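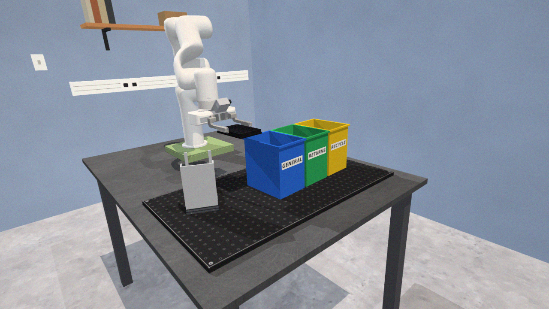 Keeping Home-Grown Fruit: Picking, Sorting and Storing

15 Apr 2022
By Fraser Cruickshank

Most of the fruit lost from a backyard tree is lost after it has been picked. It gets bruised in the bucket, left in the sun beside the shed, or put away with one bad apple in the middle of the box. The tips below are for apples, pears, citrus and stone fruit in household amounts. They also work for a small block. Ours at Rerkbridge has 28 trees, mostly apples.

Picking

Pick in the morning once the dew is off. Wet fruit goes mouldy faster in storage.

Cup the apple in your palm, lift and twist. If it doesn't come away easily, leave it a few more days. Keep the stalk on, as a torn stem end is where rot usually starts.

Pears are different. Pick them hard and ripen them indoors. A pear left to soften on the tree goes brown and grainy around the core.

Cut lemons and mandarins with secateurs. Pulling takes a plug of skin with the stem and the fruit won't last the week.

Line your bucket with an old towel. Don't fill it past the point where you can carry it without knocking your leg.

Sorting

Do this the same day, in the shade. We sort ours three ways:

Keepers – sound skin, stalk on, no soft spots.
Eat now – small marks, very ripe, odd sizes.
Cook or dry – bird pecks, bruises, splits.

Anything with grub holes gets cut open before it goes near the kitchen. Windfalls never go in with the keepers, even the ones that look perfect. The bruise takes a day or two to show.
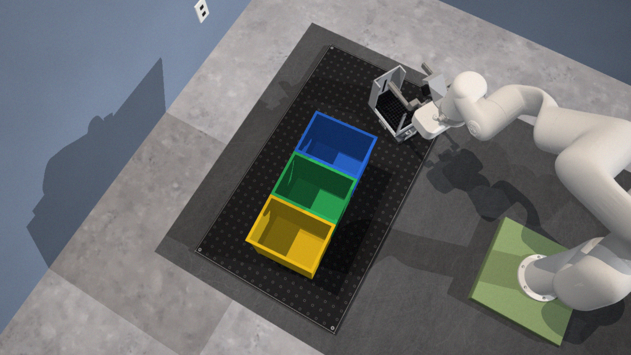

Three open bins set end to end, the blue one uppermost.

Use containers you can hose out. Cardboard is fine for a season but it holds damp and spores, so don't bring last year's boxes back in. Wash plastic tubs with hot soapy water, rinse, and let them dry fully in the sun before the next lot.

Storing apples

Only late varieties are worth storing for months. Early apples go floury in a fortnight whatever you do.

Wrap each keeper in a half sheet of newspaper. Lay them in a single layer if you have the shelf space, two layers if you don't. Put them somewhere cool and dark with a bit of air moving – under the house, the south side of the garage, or an old fridge on its warmest setting. Keep them away from potatoes, onions and fuel, because apples pick up smells quickly.

Check every box once a week. Take out anything soft and wipe down the apples that were touching it.

I kept a tally one year. From 962 apples put away as keepers, 158 had to be thrown out before the end of winter, and most of those came from two boxes I had skipped checking. Since then the boxes have had the date of the last check written on the lid.

Storing pears and citrus

Pears need a cold spell first. Give them two weeks in the crisper, then bring out a few at a time and leave them on the bench. Press near the stalk. When it gives a little, eat it that day.

Lemons keep best in the fridge in a loosely closed bag. If the tree has given you more than you can use, juice them and freeze the juice in ice cube trays. Grate the rind first and freeze it flat.

Drying

Slice apples and firm pears about as thick as a pencil. Dip them in water with a good squeeze of lemon, drain, and spread them on racks so no pieces touch. They are ready when they bend without feeling wet in the middle.

Alcides Cusi, who has the next block over, dries plums and apricots skin side down and doesn't turn them at all. The juice stays in the hollow and they come out sweeter. Halve them, take out the stone, and push the back up with your thumb so the centre dries at the same rate as the edges.

Let dried fruit cool fully before it goes into jars. Fill them two-thirds and shake them daily for a week. If you see moisture on the glass, put the lot back on the racks.

For snack packs, weigh out 100 g at a time into small bags and squeeze out the air. Keep a few in the freezer.

Peels and cores

Clean peels can go into a pot with water and sugar for jelly stock. The rest can go to the chooks or the compost. Bury any grubby fruit deep, or seal it in a black bag and leave it in full sun for a week before binning it.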